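Getting a hedge along a lane back under control
Last updated Jul 3, 2022
4 min read

Planting along a narrow road

We moved to the edge of the village in November and took on a long boundary beside the lane, 149 feet of it. I've been meaning to ask for weeks, but there's always something else to do (mostly unpacking!). I'd love a thick green hedge that the birds can use, and I'd like to keep whatever will stay in bounds. Can I cut hard back now, or do I have to wait? And is a contractor worth the money? I've had one quote, for 2,550, and needed a sit down afterwards.

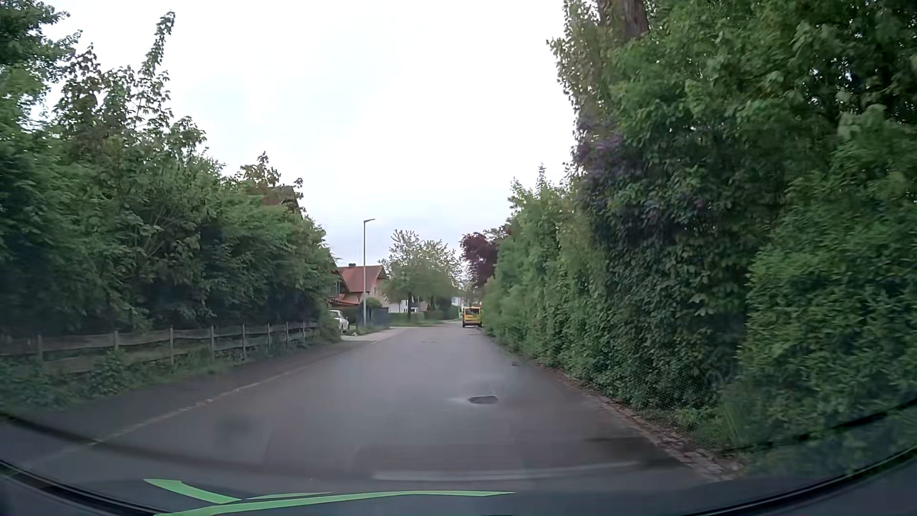 Kamirel

Hello and welcome! Please do wait if you possibly can. There may well be nests in there at the moment, and a hard cut is much kinder in winter anyway, when the plants are resting. A light trim of anything poking out at face height is fine once you've had a good look for birds. I took mine down over four winters, one side at a time, and it thickened up beautifully.

Narko

Get another quote. Mine was 244 for a shorter run, clippings taken away.

Gilent

I agree with Kamirel about waiting, and would only add that the end of a hedge near a junction needs more thought than the middle. Keep it low there, so that drivers pulling out can see along the road.

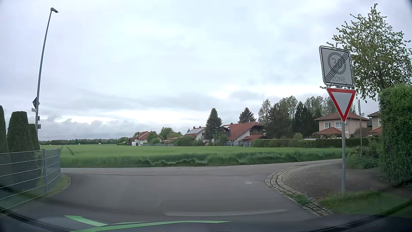
I planted hazel right up to our corner years ago, thinking how pretty it would look, and I've been out with the shears every few weeks ever since. If I had my time again I'd put lavender or a low hardy geranium in that last stretch and start the hedge proper further back. Do let us know how you get on.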